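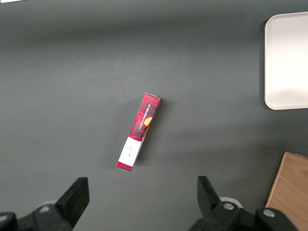

Shortbread from Lilla, and a bit of January tidying

Wed 31 January

Lilla Pap came by on Sunday with a bag of odds and ends from her pantry, and the vanilla shortbread in the red tartan box went straight onto my tea shelf. I do love a plaid box! My grandmother kept her buttons in a plaid tin, so I'm a soft touch for anything dressed that way.

The shelf needed sorting first, of course. I found three open bags of the same Memow tea - three! - and 900 grams of sugar I'd forgotten buying. Everything sweet now lives on the left, tea on the right, and the crackers are homeless until I think of something.

I'm saving the shortbread for when Geum-ok visits in April, or that's what I told Lilla anyway. She laughed at me and said to put the kettle on.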